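Wrist cam policy, does shadow augmentation do anything?

studard_k
Reproducing the Vilten grasp result, 398 demos, parts on a plain table. Mine closes on shadows. 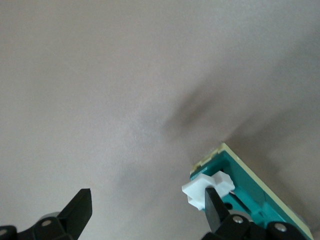
Loss looks fine btw, its just the rollouts. More demos or fake shadows?

staniforth
Fake shadows. Got me further than 1,000 extra demos. Do red e-stop buttons lying at mixed angles too, good test.
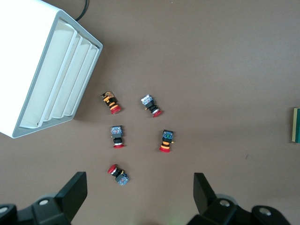 Other replies

skonddale
more data. we used 2,542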